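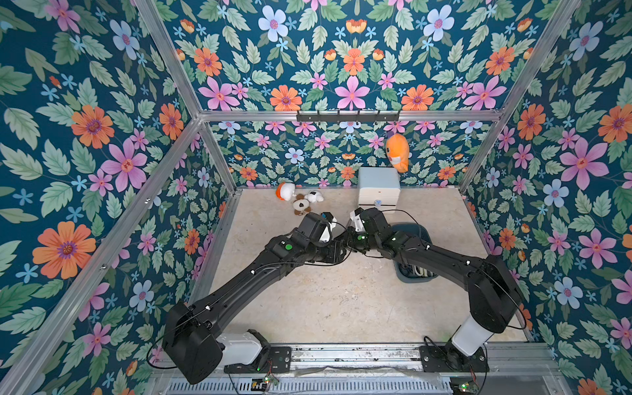

Small Storage and Sorting Group - Kilach Makers Club

Club forum > Rooms and Storage > Wallpaper, small cabinet and trays

**tealdoor**
I would like some opinions before we order more of the flower wallpaper. The roll is from Durorel and cost us 273, paste included. I like it very much. The teal background makes the corner look like a garden at evening, and the little white cabinet stands out well in front of it. My question is if we should put the same paper inside the shelf by the window.

**moss_and_pins**
Please no. The pattern is very busy already, with the pink and orange flowers on every side. When I look for a small thing there, my eyes get tired. One plain wall would help.

**tealdoor**
I understand, but plain walls we have everywhere in this building. The floor is beige and calm, it balances.

**papercrane273**
I vote for the flowers. Also please leave the orange fish on the hook rail. My daughter asks for it each time we come. The other hooks could hold something useful - keys, for example.

4 comments hidden

**oldkettle**
Can we talk about the scissors also? I sorted the drawer in November and it is a mess again. 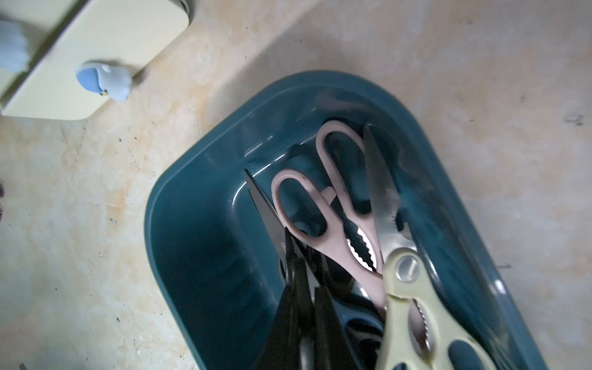 Kitchen scissors should not be stored in one heap, this is my opinion after many years of cooking for big families. The blades rub on each other and you can cut your fingers when you reach in. In the teal tray the pink pair and the cream-yellow pair lie packed together with others, and half of the tray stays empty. Both of these have the toothed part between the handles, the one for nuts, and dirt likes to stay in such teeth. The pink handles have dark specks on them too. I would wash everything with a small brush, dry it well, and lay all the handles to one side.

**moss_and_pins**
Agree about the handles to one side. I do not agree about the brush, it scratches soft plastic. Warm water and a cloth is enough.

**oldkettle**
A cloth does not go between the teeth. Try it and tell me.

**limine_fan**
Limine sells a drawer insert with slots, 200 for the long one. My sister has it and is happy. But I think it is too deep for the small white cabinet, please measure first.

**tealdoor**
200 is a lot for scissors. We can fold a strip of cardboard and put it in the tray as a divider. I will try this evening, after 6.

**papercrane273**
Why do we need so many pairs at all? Keep two and give the rest to the kitchen at Bautista.

**oldkettle**
The ones with the nut part I want to keep, please. The rest you can discuss.

18 replies - 6 shares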